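# Matching the repeat

A damask wallpaper is judged at the seams. The motif can be well drawn and the ink evenly laid, and the wall will still look wrong if the scrolls miss each other by the width of a matchstick. Most of the work in hanging a large pattern goes into preventing this, and most of the paper that ends up in the bin is there for the same reason.

The word damask came to wallpaper from cloth. In the woven version the figure and the ground are made from the same threads, and the pattern shows by the way light falls on two different weaves. Paper has no weave to work with, so the printer needs a second tone. Dark on light is the plainest answer. Gloss on matt is closer to the cloth, but it marks easily and every scuff shows as a dull patch.

The repeat is the vertical distance from any point in the design to the next identical point. It is printed on the label, usually with a symbol for the type of match. In a straight match the same part of the motif meets the edge at the same height on every length. In a half drop each length sits half a repeat lower than the one beside it, so the first and third lengths agree and the second does not. A free match has no repeat to align, and a beginner should start there.

Zasenska 1484, a scroll and medallion pattern printed at the Rastow mill in Bradine, is a straight match with a deep repeat. It is a useful paper to learn on. The medallions are symmetrical from left to right, so an error at the seam is obvious at once. The base is a 200 gram non-woven, which does not stretch when pasted. Older papers swell across their width as they take up water, and a length that soaks for longer than its neighbour will not line up with it however carefully it was cut.

Banded designs bring a further problem. When the ornament runs in horizontal rows with plain ground between, the eye reads each row as a level line. Ceilings are seldom level. If the rows are set true with a spirit level, the strip of ground above the top row will taper. If they follow the ceiling, the rows themselves will slope, and the slope will show against any door head or shelf. The usual practice is to set the rows true and place the widest strip of plain ground at the top, where a taper is hardest to see.

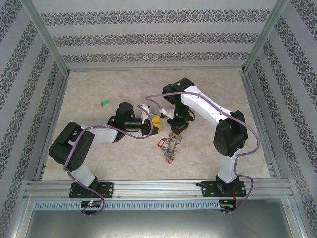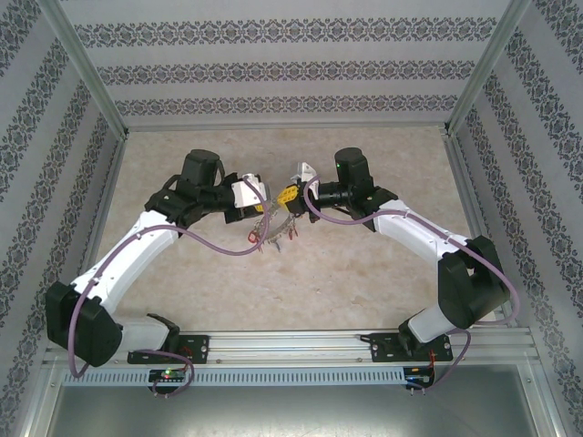
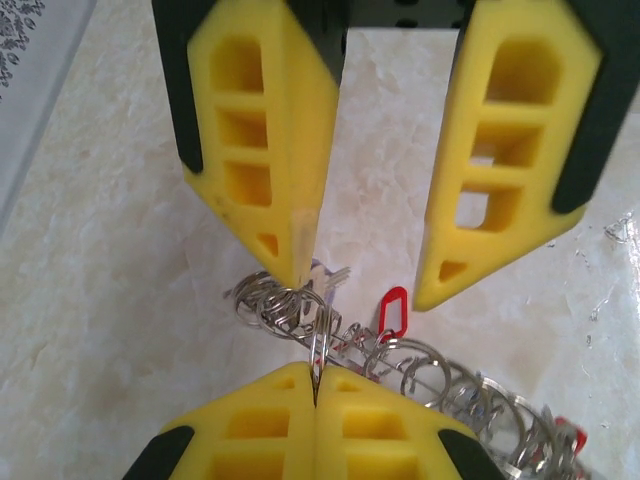 *First and second: dark damask bands on grey walls. Third: metal key rings.*

Corners are next. No length should be carried whole around an internal corner. Measure from the last edge to the corner at the top, middle and bottom, take the largest figure, add 2 mm and cut the length there. The offcut starts the next wall, hung to a fresh plumb line and lapped over the turn. Few corners in older houses are a true 90 degrees, and fewer still are plumb, so a sliver of the pattern is lost in the lap. With a small sprig this passes unseen. With a medallion it is better to plan the room so that the corner falls on plain ground -- even if that means starting with a cut length elsewhere.

Estimating follows from the repeat. Take the height of the wall, add trimming at both ends, and round up to the next whole number of repeats. Divide the roll by this, and ignore whatever fraction is left. A tall room and a deep repeat can bring a roll down to three lengths, with a long remnant that fits nowhere except over a door or under a window. The Kwok trade tables, still kept behind many shop counters, give the number of rolls for each room size but assume a free match. For a large damask they come out short.

Buy all the rolls at once and check the batch number on each. Shade varies between print runs, and grey grounds show it badly -- a slight shift towards blue is enough to make one length look like a patch. Where two batches cannot be avoided, change from one to the other at a corner. The light falls differently on the two walls in any case.

Unroll every roll before cutting the first.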